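Skulstead Building to Close in Stages for Facade Work

2022-09-21

The Anby Property Office has approved a program of exterior repairs at the Skulstead building, the large curved office block on the west side of the Anby grounds. Work will begin in March and is expected to last 65 weeks.

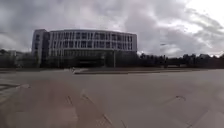 The contract has been awarded to Bivent, which will inspect and reseal 192 window units on the curved front. Seals that fail inspection will be replaced. The taller block at the end of the building will be surveyed at the same time, and a separate decision on its repair will follow.

Offices will be vacated one floor at a time. Some 132 employees will be assigned temporary desks elsewhere on the grounds, and departments will receive written notice before their move. The ground floor will remain open to visitors throughout the work.

The strip of planting along the base of the building will be cut back where scaffolding is required and replanted after the scaffolding has been removed.
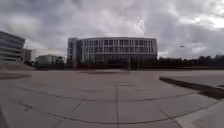
Parking and Access

A total of 100 parking spaces will be unavailable during the first stage. Permit holders may use the Lục lot at no additional charge. Deliveries should be directed to the rear entrance. Revised access maps will be posted at the reception desk before work starts.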